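Mit Raelene Bolger wollte ich seit Monaten reden, und dann war es plötzlich so weit, an einem grauen Vormittag im Januar 2022, sie mit Tee, ich mit viel zu vielen Fragen. Raelene gestaltet Einladungen, Visitenkarten und Etiketten, seit dem letzten Jahr unter dem Namen **Nirora**. Ich hatte mir bei ihr mal Geburtstagskarten machen lassen und war so begeistert, dass ich die letzte bis heute nicht verschickt habe!

Wie fängt so ein Auftrag an, wollte ich wissen. »Meistens mit einer Mail, in der steht: irgendwas Schlichtes, aber besonders«, sagt sie und lacht. »Dann frage ich zurück. Wer bekommt die Karte in die Hand? Wird sie aufgehoben oder fliegt sie nach zwei Tagen ins Altpapier?« Erst danach zeichnet sie, und zwar mit Bleistift, auf der Rückseite von alten Probedrucken.

Drei Entwürfe bekommt jeder Kunde, zwei Korrekturrunden sind im Preis drin. Früher waren es mehr, aber bei einer Hochzeitseinladung ist sie mal bei Version 19 gelandet (am Ende wurde es die zweite).
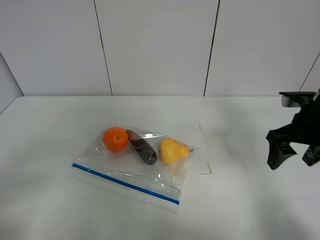 Chia-jung Tse sieht das mit den zwei Runden übrigens anders und meinte am Telefon, gerade bei Logos merke man oft erst beim vierten Anlauf, was man eigentlich will, und sie zahle dafür lieber gleich mehr. Raelene kennt den Einwand. »Chia-jung darf das, die schickt mir wenigstens klare Anmerkungen. Schlimm ist nur: gefällt mir, aber mach mal anders.«

Besonders gern erzählt sie von Korkwood, einem kleinen Laden für Seifen und Kerzen. Im Mai sollten dort neue Etiketten her, 1.000 Stück, und die Schrift durfte nicht kleiner werden, obwohl auf einmal doppelt so viel Text draufmusste. Ich hätte da ja sofort aufgegeben. Sie hat die Zierleiste rausgeworfen, den Namen hochkant gestellt und das Grün etwas dunkler gezogen — fertig war die Sache nach 18 Tagen.
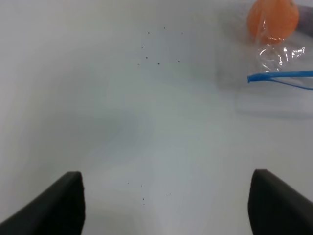 »Das Grün war der eigentliche Kampf«, sagt sie. Am Bildschirm sah es nach Salbei aus, auf dem ungestrichenen Papier eher nach Erbsensuppe. Seitdem gibt sie nichts mehr in den Druck, ohne vorher einen Andruck auf dem richtigen Papier gesehen zu haben, auch wenn der Kunde drängelt. Ihr Drucker Decha Onsri hat ihr dafür einen Fächer mit allen Sorten zusammengestellt, den sie mir sofort in die Hand drückt. Ich habe ihn während des ganzen Gesprächs nicht mehr losgelassen, so schön fühlt sich das an!

Und die Preise? Da wird sie kurz ernst. Ihre ersten Visitenkarten hat sie praktisch verschenkt, 200 Stück für einen Kuchen und ein Dankeschön. Heute schreibt sie den Preis schon in die erste Antwort. 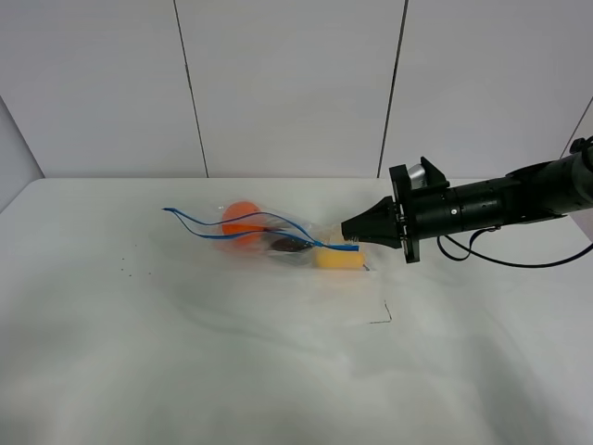 Abgesprungen ist deswegen kaum jemand, sagt sie, und wer abspringt, der kommt manchmal ein halbes Jahr später wieder. So war es auch bei Rhys McPhee, für den sie gerade eine Speisekarte setzt — zweispaltig, ohne Fotos, mit einer Schrift, die sie mir leider noch nicht zeigen wollte. Als Nächstes hätte sie gern mal ein Buchcover. Anfragen bitte per Mail, Antwort kommt meistens am selben Abend.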